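Jacquet Opens Second Coffee Room in Former Lukiden Building This Saturday

Neighbors invited to stop in from 8 a.m. for free refills and a look around

It is with a great deal of happiness, and a fair amount of flour still on our sleeves, that Jacquet announces the opening of its second coffee room, on the ground floor of the old Lukiden building. Doors open Saturday at 8 a.m., and everyone who has asked us over the past year when we would finally be ready is warmly invited to come and see for themselves.

The new room will serve the same short menu our regulars know from the first shop, along with a darker house roast called Evilness, which founder Colette Guillot has been tinkering with since last winter.

"I wanted a coffee for people who have already been up for hours and still have a long day in front of them," said Guillot. "It's strong, but it's kind to you – and my mother drinks it, so it can't be too wicked."

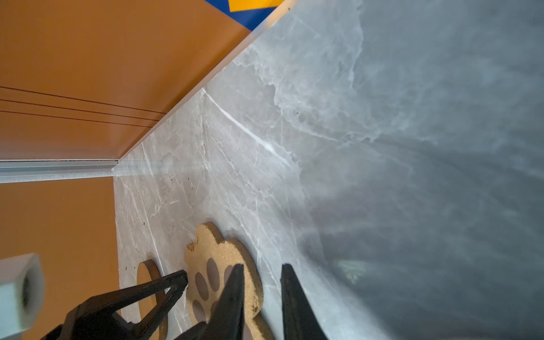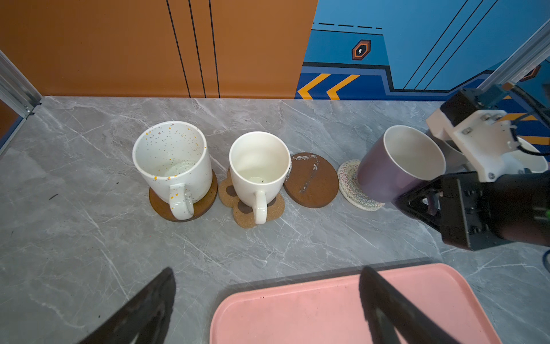 Gray marble pattern with pale veining. Mugs and coasters in the second photo.

The beans are roasted by our longtime partner Skulitz, which has set aside some 200 bags of Evilness for opening month. Bags will be sold at both shops while they last.

Head baker Hideaki Murakami will run the kitchen, and he is bringing his black sesame buns and his plum cake with him. "We outgrew the old oven a long time ago," said Murakami. "Now I can bake all morning without asking anyone to move over."

Jacquet also plans to keep a shelf of borrowed books by the door, and would be very glad of any paperbacks you have finished with.

The coffee room will be open daily from 7 a.m. to 4 p.m. Group bookings and press visits can be arranged at the counter of either shop.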